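Gripper Trials at the Savville Shop: Frequently Asked Questions
Last updated 2024-03-24

What are you testing?
Two grippers, on the same arm, picking the same parts out of the same bin. One is the Clekley, a jointed metal gripper with fingers. The other is the Onden, a suction head. Each gets 2000 pick attempts before anyone is allowed an opinion, a rule we have all broken.

Who is "we"?
Marites Tolentino runs the trials. Nestor Cabrera writes the controller code and apologizes for it. Burgi Schwaiger looks after the mechanical side and owns the good hex keys. Please ask before using the hex keys.

Which gripper is winning?
The Clekley has finished 872 attempts and the Onden has finished all of its share, so the fair answer is "ask in April." The unfair answer is that the Onden is faster on anything flat and lying by itself, and the Clekley is better at everything that makes you sigh.

Why sticks and blocks? Our parts look nothing like that.
Nobody's parts look like that. Sticks and blocks are cheap, they don't bruise, and they cover two problems we care about: thin things that lie flat and thicker things that give a finger some side to hold. If your part is a bracket with a hole in the middle, send us a few and we'll add a round. If it is a bag of something, please write first.

Can I send parts for you to try?
Yes. Send at least 5 of each, with a drawing if you have one. Mark the box for Lensa Teshome, or it will sit by the front door with the catalogs.

How do you decide what counts as a successful pick?
The part has to leave the bin, stay in the gripper for the whole move, and be let go over the drop spot. Two parts at once is a failure, even though it looks impressive. A part that is dropped back into the bin is also a failure, and the arm gets to try again from wherever it landed.

Do you reset the parts between picks?
No. We empty the whole set into the bin at the start of a run and leave it alone until the run ends. Tidying up between picks gives lovely numbers that fall apart the minute a customer visits.

What is the hardest case for the Clekley?
A thin part lying near a wall with a neighbor next to it. The fingers need room on both sides, and the wall does not negotiate. The current planner ranks parts by open space around them, so it goes for loners first and leaves the awkward group for last. Meron Lemma is working on a nudge move that pushes a part into the open before the grab. It works on her bench, which is where all nudge moves work.
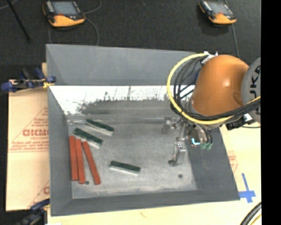
Does the bin matter?
More than we expected. Sloping walls let parts slide toward the floor, which is good, but they also limit how far the wrist can tilt before something touches. We clamp the bin down. An early run without clamps taught us that a firm enough push will move a bin, and that the arm will then carry on with full confidence in the old location.

Which camera are you using?
The Alemneh, mounted over the bin. We tried 4 exposure settings and kept the dullest one, because shiny spots on a scratched floor were being reported as parts. The arm made several determined attempts to pick up a scratch.

Can we get the raw results?
Once both grippers are done. You'll get every attempt, including the embarrassing ones, in a plain spreadsheet. Write to Marites and say which gripper you're rooting for – it won't change anything, but she keeps a tally.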